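Endik Station Safety Review
Minutes of the meeting

Present: cell operations, controls, maintenance, safety. Apologies received from purchasing.
Minutes of the previous meeting were accepted with one correction: the spare gripper pads are stored with maintenance, not with operations.

1. Fault on the Endik station

Operations reported an uncommanded arm movement during a cap sorting run. The run was at cycle 1,019 when the left arm stopped on a joint following error. The operator acknowledged the fault at the console and selected resume. The arm then moved toward its last target at full speed instead of recovery speed, and the gripper struck the rim of a bin. There was no injury. The bin was displaced and one gripper finger was replaced.

Controls had reviewed the log. The drive reported the fault correctly and the stop was correct. The error lies in the restart. The Parkix supervisor software clears the speed limit when a fault is acknowledged, and is supposed to set it again before motion is enabled. On this occasion motion was enabled 90 milliseconds before the limit was written. The same sequence was reproduced on the bench in 2 out of 640 restarts, with the arms unloaded.

Safety asked if the emergency stop would have worked during the movement. Controls confirmed that the stop circuit is hardwired and does not pass through Parkix. It was tested after the event and dropped power to both arms.
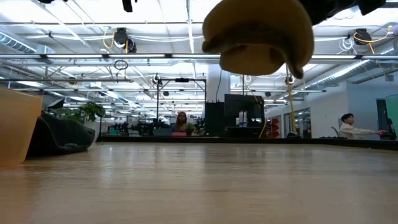
Fig. 1. Gripper finger over the tabletop, with desks beyond.

2. Access to the station

Safety noted that the reach of the arms had been assessed for normal running only, and that a restart at full speed had been left out of the assessment. Operations objected that a wider keep-out line would slow bin changes. After discussion it was agreed that the line stays where it is for now, and that no one reaches over the table while power is on, including when the console shows a fault.

Maintenance raised cable wear as a possible cause of the following error. The left wrist harness was inspected and one connector was found not fully latched. Maintenance considers this the likely cause of the first stop. It does not explain the speed on restart. The two matters will be tracked separately.

3. Restart procedure

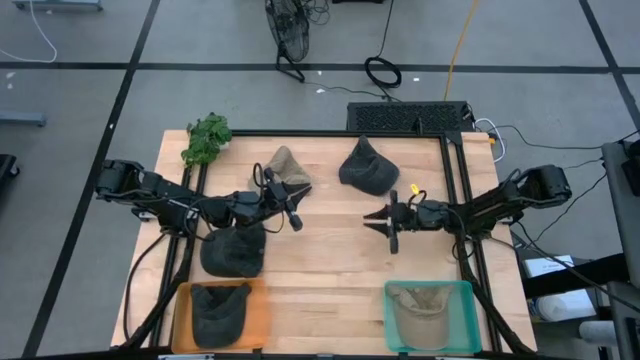 Endik, Sat 4 January

Cap sorting continues under the temporary procedure, with caps picked from the table and placed in the orange and teal bins. The procedure is as follows:

After any fault, remove motion power at the switch.
Check both grippers and the wrist cables.
Restore power and home each arm separately in manual mode.
Read the speed limit on the console before selecting automatic.

Operations asked for the homing step to be dropped when only one arm has faulted. Not agreed.

4. Supplier response

Marinescu, as integrator, accepts the log evidence and will supply a Parkix patch that blocks motion until the limit has been read back. No delivery date was given. Bramix has been asked to quote for a separate speed monitor. Safety wants the monitor fitted even if the patch passes. Deferred until the quote is in.

5. Actions

Controls: send the full restart log to Marinescu.
Controls: repeat the bench restarts once the patch is loaded.
Maintenance: check the latches on all wrist connectors and mark them when done.
Safety: revise the assessment to cover restart after a fault.
Operations: post the temporary procedure at the console.

6. Any other business

The annual stop circuit test remains scheduled for May. Operations asked for a second set of bins. Referred to purchasing.

Next meeting to be called on receipt of the patch.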